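Rakside puts robot arms to work in Trurkudetti break rooms

Grirkau, September – Rakside has brought automation to the one job its client Trurkudetti could never fill: clearing the tables after lunch. The first two arms are now learning cloths, bags and leftover fruit.

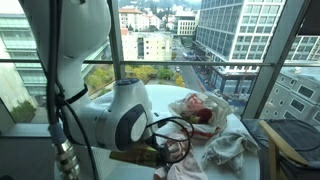
No jobs are going. The three people on the facilities crew keep their hours and move to repairs, a list that has been growing quietly for years. Staff are still asked to take their own apples home.

The Hrubý site follows once the arms have logged 50 shifts. Press inquiries: Rakside front desk, extension 3403, mornings.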